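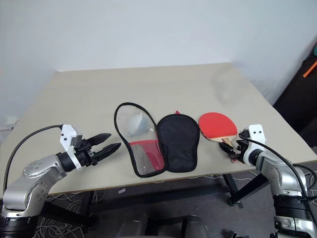
Force feedback on the leader arms ought to come before any more demonstrations are recorded, according to one comment left under the Grolstead group's April update, which argued that an operator who cannot feel a bat meet the lining of its case will teach the robot to push too hard. The group has now replied with a change to its recording procedure, published on 3 Sep 2022 together with the first results from its table tennis task.

The task is to put a table tennis bat into a soft case that lies open on the table, and then to fold the case shut. It is done with two arms under remote control. The operator moves a pair of smaller leader arms by hand, the two working arms copy the joint positions, and the joint readings and camera views are stored as one demonstration. A policy is then trained on the stored set and run on the same arms with the operator's hands off the controls.

Grolstead chose the bat for its mix of stiff and soft parts. The bat keeps its shape and can be held by the handle. The case does not, and its two halves shift when either is touched. At the stage shown, the right gripper has its fingers at the handle of the bat, red rubber upwards, and the left gripper stands open next to the case. The left arm's job in the written procedure is to steady the case as the bat goes in, and later to bring one half over the other.

The group recorded 400 demonstrations, of which 100 were set aside and not used for training. Each was limited to 30 seconds. Takes that ran over were stopped and deleted, a rule that the operators disliked at first and which has been kept. According to the note, the long takes were mostly ones in which the operator had let go of the bat to correct the case and then picked the bat up again. Policies trained with those takes included tended to repeat the release even when the case was lying correctly.

The April version of the set-up had no force signal at all. Operators judged contact by eye, and the note accepts the commenter's point in part. When the bat caught on the border of the case, the operator would often keep advancing the leader arm for a moment before seeing the case move. The follower then held a position error against the fabric, and this was recorded as if it were intended.

Full force feedback has not been fitted. The leader arms use small geared drives which the group considers too stiff to pass light contact back to the hand. The new procedure uses the difference between commanded and measured joint position on the working arms. When that difference passes a set limit, a tone sounds in the operator's headset, and the section is marked in the log. Marked sections are given less weight in training – they are not removed, as the motion that follows usually contains the correction.

Carnier, which supplies the leader arms, has changed the grip trigger at the group's request. The earlier trigger returned to fully open under its own spring, and a tired operator could drop the bat during the approach. The replacement holds its place when released. Vanhove has provided the software that lines up the joint log with the cameras, and a fault in it that delayed the left arm's readings by 2 video images was corrected before the present set was recorded.

The results are modest. The trained policy picks up the bat and brings it over the case reliably from starting positions like those in the demonstrations. Insertion is less dependable, and folding the case is the weakest step, in particular when the lower edges of the two halves have slid over one another. The note gives no success rate for the full sequence and says one will be published when the trials have been repeated on the second station at Kolham, which has a different table height.

Recording continues with the case placed at a wider range of angles. The marked logs will be released with the next update. Files from the April set remain available but should not be mixed with the new ones, as the gripper values are scaled differently.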